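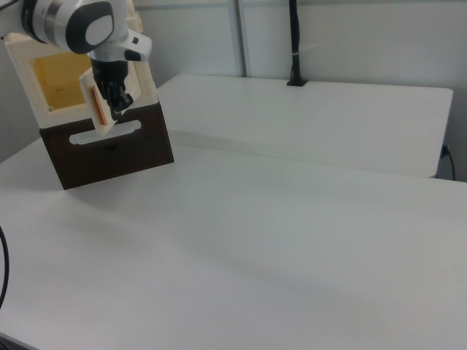 Molside, 28/07/2023

I have been meaning to write about the summer robotics club for weeks, and every evening I sit down to do it and end up reading about gripper settings instead, so you will have to forgive me if this wanders a bit.

The task this term is what we call the slot job. The arm has to take hold of a flat white panel, bring it over to the box with the brown base, and get it into the slot at the front. It sounds like something a toddler could do (and a toddler could, I'm sure, with great joy), but oh my, the hours we have spent on it! The slot has rounded ends and the panel is a tight fit, and if the tilt is even slightly off, the whole thing catches on the lip and the arm just keeps pushing, very politely, until somebody hits stop.

Joonas Rantala has been our patient teacher through all this. He made us keep a log of every single try from the start, and I grumbled about it, but I've come around. We are at 169 tries now, and when you read back through the pages you can see us slowly getting smarter. Early on it's all "missed" and "missed again" and one entry from Yamuna that only says "no."

What helped most was her idea of coming in at a slant. We had been trying to drop the panel straight down, flat and level, and she wanted to lead with one corner and let the rest follow – the way you'd slide a letter into a mailbox when your other arm is full of groceries. Dorin rewrote the approach that same night, bless him, and the code has grown to 2492 lines, a good many of them his comments to himself.

I still do most of the hand-guiding, which I love. You move the arm slowly where you want it to go, save the point, and move it a little more. It's a lot like teaching my niece to tie her shoes.

Next up is doing it with the box turned at a different angle every time, and Joonas says we can start on that as soon as we get four clean ones in a row. Our best so far is three. I'm bringing banana bread to the next session either way, so come hungry.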